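Eltus Wipe-Clean Table Cover, Charpentier range

Home > Table protection > Made to measure > Eltus

Price from 93 euro, cutting included
Delivery in 4 working days for stock colours

The Eltus is a thick, soft cover for tables which have a hard life. We developed it in our workshop in Zeminberg for people who cook, paint, glue and play at the same table where they eat in the evening. It lies flat from the first day, it has no smell, and it does not stick to varnish.

The cover has two layers. On top is a matt surface which you clean with a damp cloth. Underneath is a felt which takes the noise away and holds the cover in its place. Between them there is nothing, so no filling can move or make bubbles after some years of use.

Sizes

The standard width is 166 cm. For the length you can choose what you like, up to 4 metres in one piece. Please measure the table top itself and not the old cloth, as old cloths have often become bigger or smaller with the washing. Write both measures in centimetres in the order form. If your table is round or has cut corners, send us a paper pattern by post and we will cut after it.

Colours

Stock colours are cream, sand, slate and moss. Cream is the colour we sell most. The colours on your screen can be different from the real ones, therefore we advise to order the sample card first. The price of the card is taken off your order later.

Water and play at the table

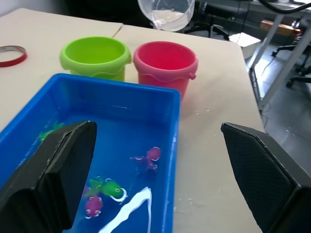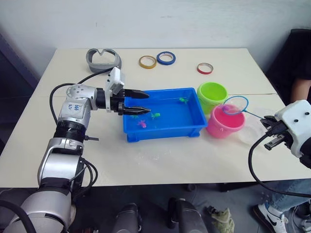
Can I leave water standing on the cover overnight?
Small drops do no harm, but a puddle should be wiped away before you go to bed, as it can find the cut edge and go into the felt. A felt which has become wet needs two days to dry, hanging over a rail with the felt side to the outside.

Care

Use warm water and a little washing-up liquid. Do not use bleach, and do not put the cover in the washing machine. Ink from a ballpoint pen comes off with alcohol if you are quick. Wax you let become hard, and then you lift it with a plastic card. Hot pans need a mat under them in every case.

When you store the cover, roll it with the felt inside. A folded cover keeps the line of the fold for weeks, and an iron will not help you there.

Also in this range

Lalside bench cushion, with the same surface, in all stock colours
Charpentier edge clips, for tables which stand outdoors
Eltus repair tape, felt side only

Returns

Covers cut to your measure cannot be returned, except when we have made a mistake in the cutting. Sample cards and clips you can send back in the original packet. Our workshop is closed in February, and orders from this month are cut in March in the order in which they arrived.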